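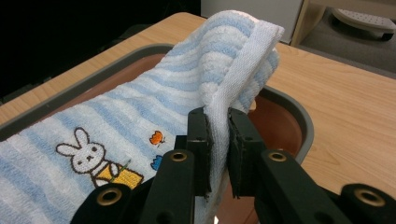 **Zarside Swimming Club — Social and Open Water Section**

Minutes of the summer meeting, 11 Jul 2019, upstairs room at the Hnatiuk boathouse

Present: Vasylyna Kushnir (chair), Petro Zhuravel, Solomiia Mykhailiuk, Benedito Vieira, and a good turnout of members, including several of the new families from the Saturday-morning beginners' list, who were made very welcome and given the chairs with backs.
Apologies: Igor Grabowska, who is away until the end of the month and sends his love to everybody.
Minutes: Solomiia

**1. Last meeting**

The minutes were read and agreed, with one correction. The person who swam the long buoy course in May without a wetsuit was Petro's sister, not Petro. Petro said he had been enjoying the credit and was sorry to give it up.

**2. The lake swim at Kedach**

Vasylyna gave us a lovely long account of the day, for those who missed it. We had 29 swimmers in the water, our best yet, and the mist cleared just as the first group went in. The short course was 600 meters and went off without a hitch. The long course was meant to be 1,000, but Benedito measured it again afterward from the boat and it came out at 1063, so everyone who thought they were having a slow morning can stop worrying! It was agreed that the times will stand as they are and that a note will go beside them on the club page.

Two things to do better next year. The changing tents were too far from the landing stage, and people with bare feet had a hard time on the gravel. Petro will ask the campground whether we may use the grass by the pump house. Also, the hot soup ran out before the last group was dressed, which made Vasylyna very sad, and she has promised a second pot.

Thanks were given to the kayakers, who sat out there for hours in a stiff breeze and never once complained within our hearing.

**3. Money**

Benedito reported that the lake swim brought in $700 after the permit and the soup were paid for. There was a long and friendly talk about what to do with it. Some would like new lane ropes, as the old ones have gone brittle in the sun. Others spoke up for helping with bus fares for the younger swimmers going to Ikatville in the fall. Solomiia wondered if we might do a bit of both. In the end we agreed to put $600 toward the ropes and keep the rest for fares, and to hold a bake sale in September if more families ask for help. Benedito will get a price for the ropes before the next meeting and would like it written down that he does not want to be talked into the fancy ones.

**4. Beginners' group**

The Saturday group is full, and there is a waiting list. Vasylyna has been teaching both sessions by herself and admitted that she is a little worn out, though she loves it. Petro offered to take the early session through August. One of the new parents, who used to teach swimming at her last club, said she would be glad to help once her certificate is renewed. This was met with a round of applause.

There was some discussion of whether the smallest children should be in the water for a full 45 minutes. Most felt that half an hour is plenty at that age, with a few minutes of games on the side afterward. We will try it for the rest of the summer and ask the parents how it went.

**5. Ikatville trip**

The meet is in November. We have been offered the same hostel as last time, with the bunk rooms and the enormous kitchen. Names to Solomiia, please, with any food allergies, and do tell her early if you can drive. She spent four evenings on the phone last year finding seats for everyone and would rather not do it again — she says this with affection.

Igor had written in to ask if the relay teams could be mixed by age this time. Everybody liked the idea. Vasylyna will check the meet rules and let him know.

**6. Any other business**

The key to the boathouse side door sticks. Lift the handle while you turn it.

Petro reminded us that flip-flops are to be worn on the pool deck, and that this includes coaches.

A member asked if the club might have its own cap again. Solomiia will look for the old drawing.

**Next meeting:** same room, second week of September, date to be sent around. Petro is bringing the coffee.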